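Ticket 787
Queue: Handheld capture / acceptance rules
Site: Clikville, station 6
Priority: 2
Status: Closed, with one follow-up
Owner: Noemi Schumacher
Affects: Bag-lining task, both hands

Summary

Episodes of the bag-lining task from station 6 are failing acceptance at a much higher rate than the same task on other stations. The rule cited is 4.2, "Workspace state at start of episode." Operators report that they are following the setup sheet. Request is to find out whether the fault is in the station, the sheet or the rule.

Reported behavior

The Cidetti checker runs on every episode at upload. For the last batch of 70 episodes it returned 25 rejects, all with the code START_STATE. No rejects for tracking loss, dropped samples or gripper width. Rejected episodes were spread across the whole shift and across all operators, so a single bad setup does not explain them.

Expected behavior

An episode that starts with the bin upright, the bag flat on the table and both grippers at rest should pass 4.2. The rule as published reads:

"4.2 At the first sample, all task objects shall be at rest and within the table boundary. Both end effectors shall be at rest. The target container shall be empty."

Log

09:10 Ticket opened from the checker report. Pulled the rejected episodes and sorted by sub-code. All are 4.2b (object outside table boundary). None are 4.2a (object in motion) or 4.2c (container not empty).

09:25 Checked the table boundary stored for station 6 against the drawing. Values match. Table has not been moved since the last survey, and the Rowbotham base positions read the same as in the July survey.

09:40 Checked the clamps. Tight, no play. The clamps are inside the boundary by design and are masked in the checker. Mask confirmed loaded.

10:05 Went through first samples one at a time. Bin is inside the boundary in every rejected episode. That leaves the bag.

10:20 Set up the task at the station from the sheet, exactly as written, and held at start pose with both grippers.

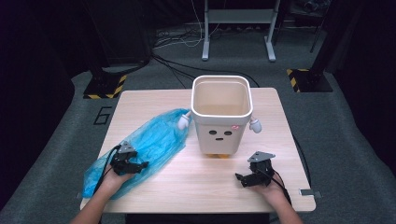
Rule 4.2 was written for rigid objects. A block or a cup has one position, and it is either inside the boundary or it isn't. The checker gets around this for soft objects by fitting an outline and testing every point on it, so one point past the edge fails the episode. With the blue bag spread across the left half of the table, one end goes over the left front edge and hangs toward the floor. The bin is fine and the grippers are fine. The setup sheet says "bag flat, left of bin, opening toward operator" and gives no limit on how far it may extend. An operator can satisfy the sheet and fail the rule.

10:45 Ran the checker on the start pose from 10:20. Result: reject, 4.2b. Reproduced.

10:50 Pulled the hanging end back onto the table and folded it under. Changed nothing else. Result: pass.

11:05 Repeated with the end over the edge, then folded again. Reject, pass. Cause is confirmed as overhang.

11:30 Asked why other stations pass. They are on the older Grurer bags, which are shorter. Station 6 was switched to the current bag before the batch. The setup sheet was not revised when the part changed. This is a miss against our own change procedure, section 7: any change in a task object requires a review of the sheet and of the acceptance limits.

11:50 Considered raising the limit in the checker to allow overhang. Arguments for: the episodes are otherwise good, and a hanging bag is a normal thing for a robot to meet in use. Arguments against: a hanging bag can slide under its own weight between the first sample and the first grasp, and the boundary is also what the replay cell uses to plan clearances. An object below table height on the operator side is not modeled there. Limit stays where it is for this task.

12:10 Looked at the left gripper start position as a possible second issue. The sheet says grippers "at rest on the table." With a long bag on the left side, the left gripper comes down on the bag. Rule 4.2 does not forbid contact with a task object at the first sample. Rule 4.5 (grasp onset) does assume that first contact happens after the start, and uses it to segment the episode. Ran the segmenter on the accepted episodes. Where the left gripper starts on the bag, grasp onset is placed at sample zero. These episodes passed acceptance but carry a wrong label.

12:30 Raised the label fault as a separate item. See follow-up.

13:40 Draft text for the sheet and for the rule sent to Noemi Schumacher for review.

14:25 Review returned. One change: "should" replaced with "shall" in both places. Our rules use "shall" for anything the checker enforces.

Resolution

Setup sheet, bag-lining task, step 3 now reads:

"Lay the bag flat to the left of the bin, opening toward the operator. No part of the bag shall extend past any table edge. Fold excess length under the closed end."

Step 5 now reads:

"Rest both grippers on bare tabletop. Neither gripper shall touch the bag or the bin before the start tone."

Rule 4.2 gets a note:

"For deformable objects, 'within the table boundary' applies to the full visible outline. The task sheet shall state how excess material is to be placed."

The checker is unchanged. The reject message for 4.2b will now name the object that failed, so the operator can fix it at the station without opening a ticket.

Disposition of data

The 25 rejects stay rejected. No waiver. They may be kept in the holding folder for the clearance model work, tagged OVERHANG, and are not to be mixed into the training set. The accepted episodes from the same batch are on hold until relabeled.

Verification

15:10 New sheet posted at station 6. Test run by two operators who had not seen the ticket. No 4.2b rejects.

15:35 Segmenter run on the same test episodes. Grasp onset falls after the start tone in all of them.

Follow-up

Add a contact check to 4.2 as sub-code d, so that a gripper touching a task object at the first sample is rejected at upload. Owner: Schumacher. Needs a tolerance for the fingertip model before it can be turned on. Until then, step 5 is enforced by spot check.

Remaining stations move to the current bag only after the revised sheet is posted there.

Ticket closed 16:00. Reopen under the same number if 4.2b returns on this task.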